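Questions I get asked about Sovum singing sessions

I run Sovum, a little music group for babies, toddlers and whoever brings them. The same questions turn up in my inbox every term, so I've put my answers in one place.

Do I need to be able to sing?

No! Half the grown-ups who come along tell me at the door that they can't sing a note, and by the second week they're growling like bears with the rest of us. Your child likes your voice already. If a tune sits too high for you, start it lower, or just chant the words and keep the beat on your knees.

What age is it for?

The Prirnusell group is for babies up to walking, and the Paquette group is for walkers up to school age. If you've got one of each, come to Paquette and bring a blanket for the little one. Babies are very happy being sung at by three-year-olds.

My child won't join in. Should we stop coming?

Please don't. Some children spend a whole term under a chair and then sing every song in the bath at home (I've had parents send me recordings, which I love). Listening is a big part of music at this age. Sit where your child is comfortable, do the actions yourself, and don't worry about coaxing them into the circle.

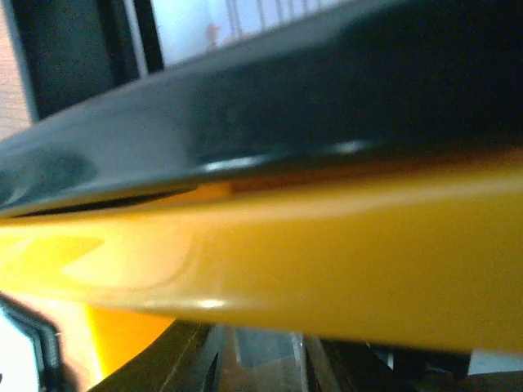

I'd say the same about children who wander. As long as they're safe and not posting shakers down the radiator, let them roam. They usually drift back for the goodbye song.

Why do you sing the same songs every week?

Because repeating things is how they learn them — and because they'd riot if I dropped the train song. I keep a notebook of everything I've used, and it's up to 473 songs and rhymes now, but in any one term we only use a small handful. I change the speed, or the voice, or leave a gap at the end of a line and see who fills it. That gap is my favourite bit of the whole session.

Can we do it at home without any instruments?

Of course. Saucepan lids, a tub of dried pasta with the lid taped down, hands, feet, tummies. If you do want to buy something, get 2 egg shakers, one for each hand, and leave it there for a while.

Where do I find the words?

There's a songbook called Drirach, which I put together myself, with 67 rhymes in it and the actions written underneath. I bring copies along, so have a flick through before you decide. Rhyme 151 in my notebook, the one with the sneezing goat, isn't in it yet. I know, I know. It's going in the next one.

Do you run in the summer?

We finish in June and start again when the schools go back. If you're on the list I'll email you before places open. Siblings under six months come free, and you can try one session before you pay for the term.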